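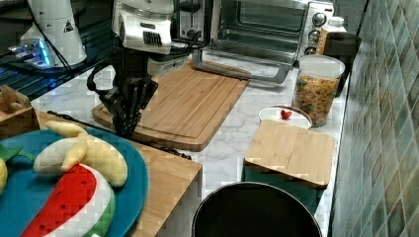

Figure 3. Kitchen counter used for the demonstrations, with the gripper above the cutting board.

3.2 Collecting Demonstrations by Remote Control

All demonstrations in the Tarnard set were recorded by remote control. The operator sits beside the counter and moves a hand-held controller; the arm follows the motion of the wrist, and a trigger opens and closes the fingers. We had first tried guiding the arm by hand, as in the earlier Mak study. Hand guiding gave smooth paths over the open counter, but operators found it hard to make small turns of the wrist close to the surface, and their own arms often blocked the view of the object being grasped. Remote control was slower to learn and gave cleaner recordings once learned.

The layout of the counter is shown in Figure 3. The cutting board lies at an angle to the toaster oven and serves as the target area for most tasks. Toy food is placed on a round teal plate to the left of the board and in a small white dish to the right. The two starting places call for different approaches. Objects in the dish must be lifted over its rim before they can be carried sideways, while objects on the plate may rest against one another, as the banana and the watermelon slice do in the figure. In such cases the operator was told to take the upper object first and to leave the lower one where it lay, even if it had shifted.

Each operator completed a practice period of 30 minutes before any recording was kept. The practice tasks were chosen by Yao-tsung Chow and did not appear in the test set. After practice, the operator recorded 15 demonstrations of each task, with a short rest between tasks. A demonstration began with the arm raised above the board and ended when the operator released the trigger and returned the arm to that height. Failed grasps were kept if the operator recovered without help – these recordings proved useful in training, as described in Section 4 – and were discarded if a second person had to reach in and move an object.

Between demonstrations the toy food was put back by hand. No markings were made on the counter, and the starting positions therefore varied by small amounts from one recording to the next. The cutting board was also turned from time to time. We did not move the toaster oven or the canister of pasta during a task, so that the space open to the arm remained the same for every operator.

Recordings were reviewed at Titirport within two days using the Zistelora viewer. The reviewer marked the moment of first contact and the moment of release, and noted any pause in which the arm stood still while the operator considered the next move. Long pauses were shortened before training. Pauses just before a grasp were left in place, as removing them caused the learned policy to close the fingers too early in our first trials.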